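**Claiming back a hall deposit when the booking is cancelled by the hirer**

Posted in: Community Buildings and Lettings

Our society booked the main room at the Ollenside Centre for a series of meetings in January. A deposit was paid when the booking form was returned. We have since had to withdraw, as our membership has fallen and a smaller room would now suit us better. The Centre has replied that the deposit is "retained in accordance with the conditions of hire". The copy of the conditions we hold consists of a single page and does not mention cancellation at all.

I should be grateful for guidance on the following points. Is a hirer bound by conditions that were not supplied with the form? Is it reasonable to ask for a transfer to another room in place of a refund? The sum is £600, which is a considerable part of our yearly income.

**Dondetti**

---

The first step is to establish which conditions applied on the day the form was signed. Please write to the Centre and request a full copy, with the date on which it came into use. As a general rule, a term has to be brought to the hirer's attention before or at the time of the agreement. A term produced afterwards is difficult to rely upon.

Please also check the wording on the form itself. Many forms carry a line above the signature such as "I have read and accept the conditions of hire". If yours does, the Centre will say that you had the opportunity to ask for them – and that is a fair argument, although it does not settle the matter.

It is advisable to keep all papers together and to make a written note of every telephone call, with the time and the substance of what was said.
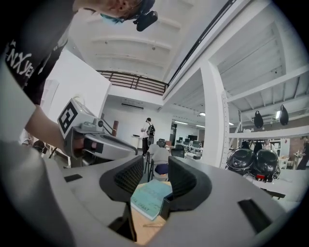

*Photo: Domínguez / Ollenside Community Help*

On the amount, a deposit is meant to show that the hirer is serious and to cover the loss if the hirer withdraws. Where the room is let again for the same dates, the loss may be small. You are entitled to ask whether it has been let again. A sum well above any likely loss can be challenged, and a polite letter to that effect is often enough.

I would suggest allowing 12 working days for a reply before taking the matter further.

**Flullureck**

---

We had the same with a different hall and got half back. Just ask for the manager. They would not move us to another room, though, so do not count on that.
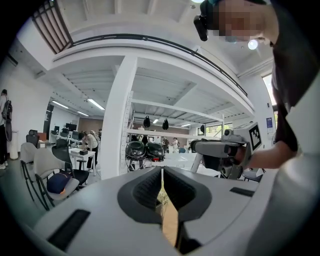 Also look at how much notice you gave. Ours was 11 weeks and the rule there was six, so they had very little to stand on once we pointed it out in writing.

**Lettings_Member**

---

I would add a few remarks to the fuller reply given earlier, with which I largely agree.

A transfer is a matter for the Centre's discretion. It should be proposed as a separate request, after the question of the deposit has been raised, so that it is not read as an acceptance that the deposit is lost. State the room wanted, the dates, and whether the difference in the hire charge is to be returned or held as credit.

If the society has a written constitution, the letter should be signed by an officer with authority to act. Where an individual signed the original form, that individual may be the hirer in law and ought to sign as well.

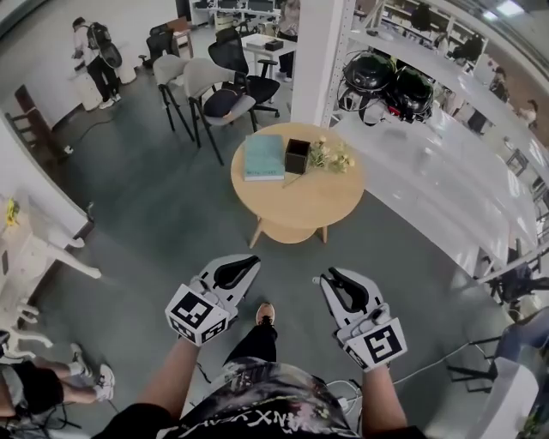 *Ollenside, September 3, 2026*

The conditions of hire now on the Centre's noticeboard contain a cancellation clause on the second page. I cannot say when that page was added. The questioner's copy has one page only, and it would be sensible to enclose a photocopy of it with the letter and to keep the original.

**Domínguez**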